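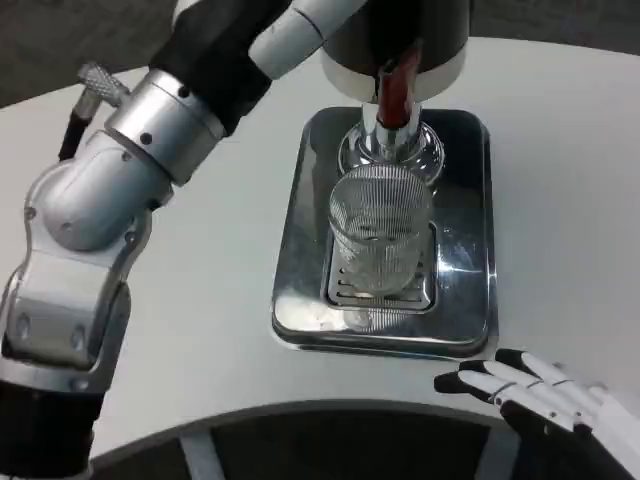
Farkaswood, September

For our term project we followed Rallura, a local guitar band, while they recorded a short album called Dultetti. Our task was to find out how a small group plans a release without a label. Colton Vachon did the interviews and I handled the notes and the listening log.

The album has 6 songs. Four were recorded live with the whole band in one room, and the other 2 were built up track by track. We were allowed to sit in on the mixing of the title track, which went through 23 versions before the singer accepted one. Most of the changes were to the vocal level and the length of the ending. 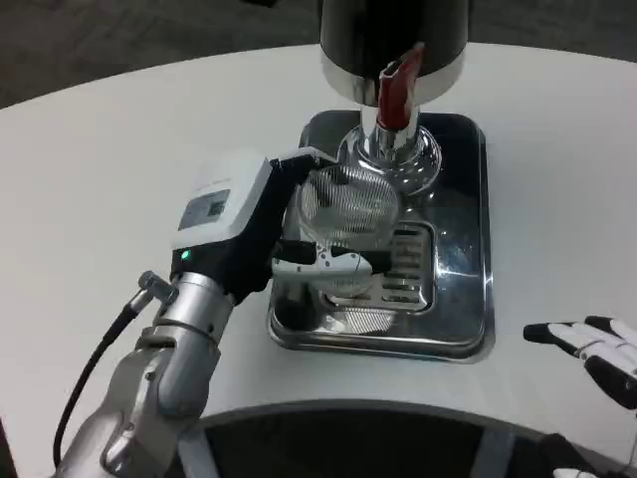
The drummer told us the early mixes had more reverb on the snare, and when we played version 4 next to the final one we could hear it. The final mix is drier and the bass is easier to follow.

The release show is planned for Després, a small hall where the band has played before. Tickets will be sold at the door. The band wants to play the album in order, with older songs after the break.

We did not get figures for the recording costs, so that section of our outline was dropped. The interview notes are in the appendix.

Harvey MacLeod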